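Loose sheets on a shared table – binder or folder?

prodromos_v
Setting up the paper side of our shared table at the Lesmont office. The tabletop is wood with curved edges, so there is no straight side to square anything against. 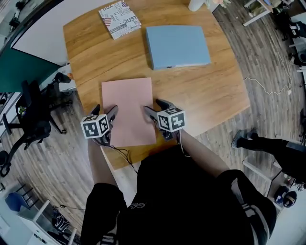 The binder is light blue with a white label strip on the spine. I want everything loose to go into it by the end of August. Current capacity is 100 sheets. Question is whether to punch the pages or use sleeves.

dlambr
Punch them. Sleeves add thickness and the rings stop closing flush. We put 165 sleeved pages in one binder and the cover would not lie flat again.

N. Holub
Disagree. Punched holes tear at the ring after a few months of handling. Sleeves for anything consulted weekly, punched for the rest.

dlambr
Reinforcement rings fix that.

N. Holub
They do, at one per hole. I have 3,000 pages in archive and am not doing it.

efthymia_d
Separate point: store it upright with the label facing out. Flat on a table it collects papers on top. Also I would move the cup and the plant to another surface before sorting. One spill and the sleeve question is settled.

prodromos_v
Cup can move. Plant stays, it is small and at the far side. Going with Holub's split – 6 sleeves at the front, punched behind.

dlambr
Check the ring alignment first.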